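Form 2964, Toys and Loose Parts
Site: Clornby Children's Center, Room 9
Checked by: Haruto Shimada
Room lead: Enda Ní Bhriain
Month: March, morning check, 7:40 a.m.

Marks used: **OK**, **FIX** (room can stay open), **OUT** (item leaves the room today), **N/A**

## A. Building bricks and sorting containers 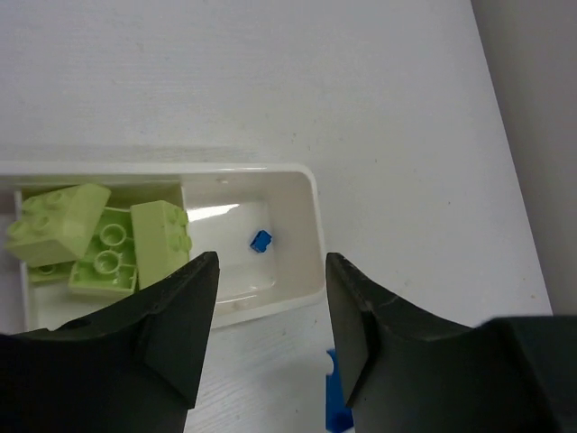
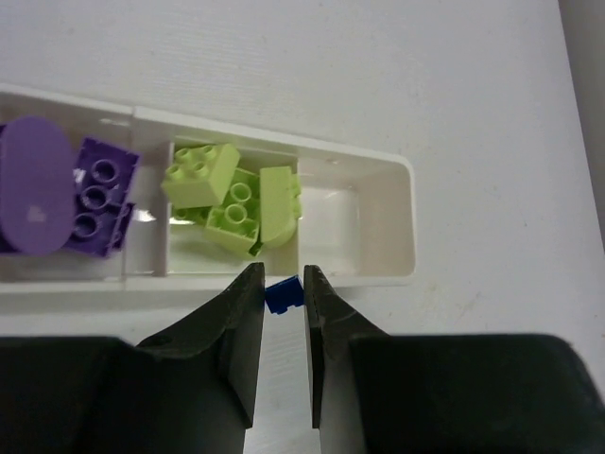

*Brick table, Room 9. Lime-green bricks in both; the small blue one under A4 is in the first picture.*

- [x] **A1. Containers have no cracks, chips or sharp rims.** OK. Ran a gloved hand along the rims and the dividers. No rough spots.
- [x] **A2. Containers sit flat and do not rock.** OK.
- [x] **A3. Large bricks free of splits and bite damage.** OK. Lime green and purple both checked, studs and undersides. Two lime ones have light tooth marks on the corners but nothing raised. Look at them again next month.
- [ ] **A4. No small pieces mixed with the large bricks.** FIX. One small blue cube on the floor of the white bin, away from the green bricks. It is a lot smaller than anything else in there. Did not fit all the way into the test cylinder, so it is not an OUT, but it does not belong in a room with children under three. Please move it to the older group.
- [x] **A5. One color to a compartment.** OK. Purple and green were in separate compartments of the divided tray. The right one had nothing in it. Enda says that one is kept for blue.
- [ ] **A6. Tabletop around the containers clear of loose pieces.** FIX. A larger blue piece was on the table beside the bin. Put it away before the children come in. Same comment as last month.
- [x] **A7. Bricks not piled above the rim during storage.** OK after repacking. The green ones were crowded into one end with one standing upright against the wall. Spread them out if the bin is going up on a shelf.

## B. Cleaning

- [x] **B1. Bricks washed on schedule.** OK. Log is filled in and signed.
- [ ] **B2. Cleaner bottle labeled and dated.** FIX. The Teruvix spray has a label but no open date. Write it on with a marker.
- [x] **B3. Cleaner stored out of reach.** OK. Top cabinet, latch works.
- [x] **B4. Drying rack clean.** OK. Some lint in the bottom tray, wiped during the check.

## C. Table and floor area

- [x] **C1. Table legs tight.** OK. Left rear leg took a quarter turn with the hex key.
- [x] **C2. Table corners and edges smooth.** OK.
- [ ] **C3. Mat lies flat.** FIX. Corner near the sink curls up. Retape or swap with the spare in the hall closet.
- [x] **C4. Walkway to the exit door clear.** OK.

## D. Shelving

- [x] **D1. Adow shelf unit anchored to the wall.** OK. Both brackets pulled by hand, no movement.
- [x] **D2. Heavy items on the bottom shelf.** OK.
- [ ] **D3. Nothing stored on top of the unit.** OUT. Cracked Valente storage tub found up there with puzzle frames in it. Frames moved to the puzzle drawer, tub thrown away.
- N/A **D4. Wheels locked.** This unit has no wheels.

## Follow-up

| Item | Action | Who | Status |
|---|---|---|---|
| A4 | Move small blue cube to older group | Enda | Open |
| A6 | Put away loose blue piece | Enda | Done before opening |
| B2 | Date the spray bottle | Enda | Open |
| C3 | Retape or swap mat | Haruto | Open, tape ordered |
| D3 | Remove cracked tub | Haruto | Done |

**Room lead comment (E. Ní B.):** The blue pieces come over in the shared wagon at the end of the day. I will ask the other room to check the wagon before it goes back. Can we get one more divided tray? We have 5 colors and run out of compartments when everything is out.

**Reply (H.S.):** Tray added to the supply list. Leave A4 open until the wagon check has been done for a full week, then initial it.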